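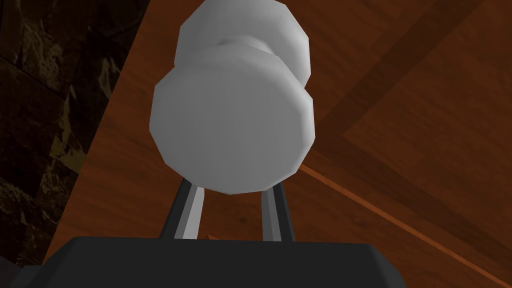

Software Engineer, Manipulation Planning and Simulation Tooling
Skedora
Posted 20/01/2021
3 min read

Skedora develops control and planning software for two-finger grippers. We are hiring one engineer to work on Tirkari, our internal tool for running grasp policies in simulation and replaying the results from the wrist view.

The work

You will own the layer between the grasp planner and the simulator. Grasp candidates are scored against coarse collision meshes, and contact on faceted rims is still a source of false positives. Reducing these is the first task. The second is the episode scheduler, which currently runs 60 episodes per batch and does not resume cleanly after a worker fails.

You will also maintain the replay viewer. Reviewers use it to step through approach, closure and release, and to label the frames in which the fingers are open and hold nothing.
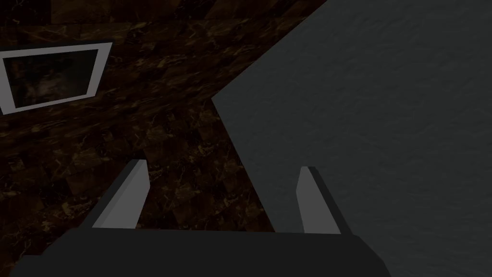 Ruddock, asked to review a draft of this posting, replied that it undersold the labeling work: an open gripper before the approach and an open gripper after a dropped part get the same label today, and whoever takes the job will spend February separating them. We agree with that estimate.

Requirements

- C++ and Python in production use
- Working knowledge of inverse kinematics and sampling-based planners
- Experience with at least one rigid-body physics engine
- Ability to read and repair other people's build scripts

Perception experience is useful — pose estimation in particular — but not required.

Terms

Full time, remote within 2 hours of our office time zone. The team has seven engineers. Selection consists of a code sample, one technical call and a paid exercise using the Dekata planner interface. Send a resume and a link to code you wrote yourself.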